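Chapter 7
Setting Up and Maintaining a Hand-Held Gripper Station

7.1 Scope of the chapter

Chapter 6 dealt with fixed arms, where the position of the tool is read from joint encoders. A hand-held gripper has no joints behind it. The operator's arm carries the tool, and the pose of each gripper has to be recovered by other means. On stations that use printed markers, the pose is only as good as the marker, its mount and its view from the tracking camera. Most faults on such a station are mechanical, and most of them can be found with a flat table, a thin object and ten minutes of patience.

The procedures below follow the station log kept by Dehua Dai at the Skutisbridge site, where a two-gripper table was brought into service in January. The log runs to 659 entries. Of these, 300 concern the markers or their mounts, and 100 concern the finger pads. The remainder are cable, storage and calibration entries, and are taken up in Chapter 8.

7.2 The reference object

A station check needs an object that shows up small errors. Rigid blocks are a poor choice: they tolerate a finger that closes late or a pad that sits slightly out of square. A closed folder is better. It is thin, it slides, and when it is taken by its two lower corners any difference between the left and right grip shows as a rotation on the table.
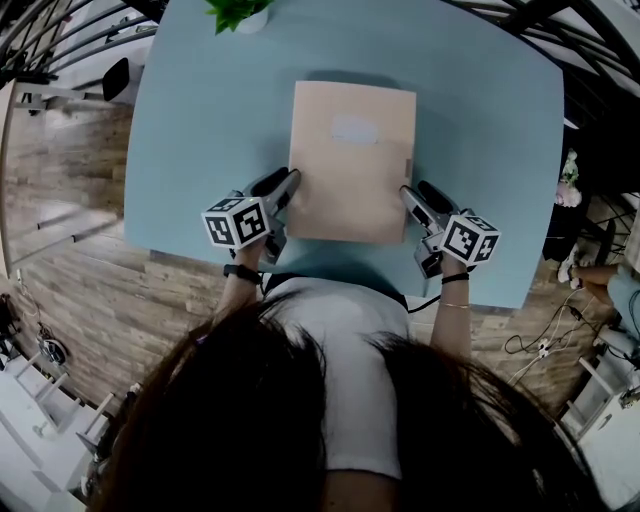 The check is carried out with both grippers together. Each one is brought to its corner with the fingers open, closed until the pads touch, and held for a count of five. The operator then draws the folder toward the near edge of the table by the width of one hand and releases both sides at once. If the folder has turned, the check is repeated with the grippers exchanged. A rotation that changes direction with the exchange points to the gripper. A rotation that stays the same points to the operator's stance or to the table surface.

Two cautions apply. The forearms should stay low enough that neither one passes between a marker and the tracking camera. Any cable should have enough slack to reach the far side of the table without pulling on the handle - a taut cable adds a side load that looks very much like a worn pad.

7.3 Finger pads

Pads are inspected before the first session and again after any session in which an object was dropped. The work goes as follows.

1. Open the fingers fully and look along the inner faces. The surface texture should be even from root to tip. Shiny patches indicate wear.

2. Close the fingers slowly with nothing between them. The tips and roots should meet together. At Skutisbridge, the first pair of Ultberg pads was replaced after 2,181 closing cycles, when the tips met and the roots did not.

3. Wipe both faces with a dry lint-free cloth. Solvent softens the adhesive on most bonded pads and should be kept for the metal parts.

4. Close the fingers on a thin, flat object and view the grip from behind the gripper body, in line with the fingers. Both pads should bear on the object at the same height. Note any lean in the log, with the side on which it occurs. 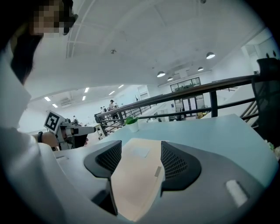 7.4 Markers and mounts

A marker mount fails in one of two ways. It may work loose, in which case the recorded pose jitters while the gripper is held still, or it may shift once and stay there. The second fault is the harder to find, as the recorded motion remains smooth and is simply wrong by a constant amount. The Todorova method, described in the next section, separates the two by resting the gripper in a fixed cradle before and after each session and comparing the poses.

Mount screws are tightened in a diagonal order and marked with a paint line across the head and the bracket. A broken line means the mount has moved, and the calibration held on the Trasadport controller must be discarded, even if the screw still feels tight.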